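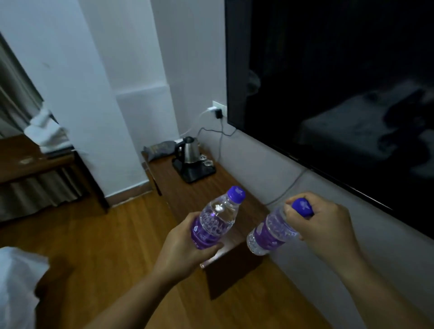

Purple-label water bottles in a guest room.

Treron In-Room Cabinet, low model

Home > Hospitality > Guest room furniture > Cabinets and bedsides

Price: $249.00 each, GST included
Availability: made to order
Item code: TR-90-L

The Treron is a low two-door cabinet for motels, serviced apartments and holiday parks. It sits against a wall or at the foot of a bed and holds a bar fridge, a spare blanket or the tea and coffee things, depending on how the shelf is set. Most of our customers order it to replace older fixed joinery that has worn at the front edge.

The carcass is made in our own workshop from solid rubberwood and finished in a two-pack satin lacquer. Cup rings wipe off with a damp cloth. Please don't use bleach or cream cleansers on it, as they dull the finish.

Specifications
Width: 1000 mm
Depth: 450 mm
Height: 520 mm
Doors: 2, soft close
Shelf: 1, adjustable, 11 positions
Maximum load on top: 90 kg
Colours: natural, walnut stain, charcoal
Feet: levelling, grey nylon

Fridge option
The left bay takes a compact fridge up to 430 mm wide. Order the vented back panel if you plan to fit one. The standard back is solid and a fridge will run warm behind it. The vented panel has a cable slot at the lower left, big enough for a standard three-pin plug. We don't supply fridges.

Matching pieces
The Visser bedside and the Hinduro luggage bench come in the same three colours. Stain is mixed by batch, so if you are fitting out several rooms it is best to order everything together – we can hold part of an order at the warehouse for up to six weeks.

Delivery and assembly
Cabinets are delivered flat by Korport to most metropolitan addresses. Regional freight is quoted separately. Two people can put one together with the hex key in the box. Allow half an hour for the first one. Fix the unit to the wall with the bracket provided, particularly in family rooms.

Upstairs delivery is extra. Tell us when you order if there is no lift.

Warranty
Five years on the carcass and two years on hinges and feet. Water damage from leaking fridges is not covered.

Spare parts
Hinges, feet, shelf pins and doors can be bought singly. Quote the item code and the colour. Doors for the earlier model, with the routed finger pull, are still available in natural only.

Trade enquiries: Koen Dijkstra, contract sales
Prices current from 3 September 2021

Add to quote | Download assembly sheet | Request a colour sample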